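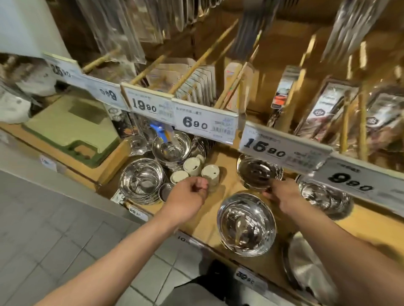 Shelf Week at Skotmont

The teaching-by-hand project has left the lab and gone shopping! For the past stretch our team has been recording people doing plain, everyday handling in a housewares aisle, seen from head height with both hands in view, so the robot has something real to learn from.

Kitchenware makes a great teacher. Steel bowls mirror every light in the ceiling, cups sit close together, and a person will steady a cup with the left hand while tipping a bowl by its rim with the right, without giving it a thought. Getting a robot to do both at once is a much bigger job (ask anyone who was here in February, when we were still driving one arm at a time by remote control).

Arlindo Teixeira and the Varnley group have now gathered 432 clips toward our goal of 500. Of those, 91 show two hands working on different objects, and those are the ones we're most excited about. The Travari software turns the hand paths into arm paths, and then a person on the remote rig repeats the hard ones so the robot also gets a feel for grip and weight.

A few things we've learned so far: go slower than feels natural, keep your hands where your eyes are, and put things back where you found them, even if the clip went badly. Bowls nested in a stack are still the toughest, and we have 7 clips set aside just to argue over.

If you'd like to try the remote rig yourself, come by the Brandão room after lunch. Beginners are very welcome, and the first few tries are always fun to watch!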